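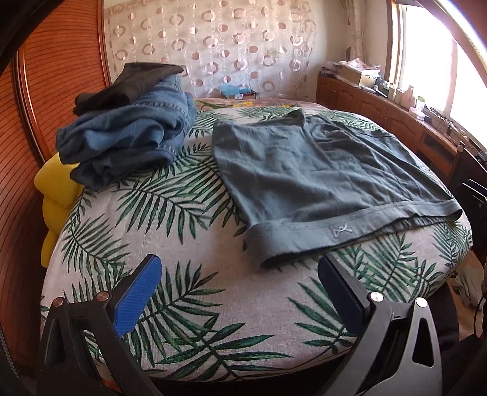 Pinza manual abierta, con las almohadillas azules enfrentadas.

Paso 3. Montaje de las almohadillas

Desengrase la cara interior de cada dedo y pegue las almohadillas con la textura hacia el hueco. Presione y deje curar a temperatura ambiente hasta la mañana siguiente.

Cierre la pinza despacio – las dos caras deben tocarse en toda su longitud. Si queda luz en la punta, afloje los tornillos del bastidor, corrija el ángulo y vuelva a apretar.

Pruebe primero con ropa doblada.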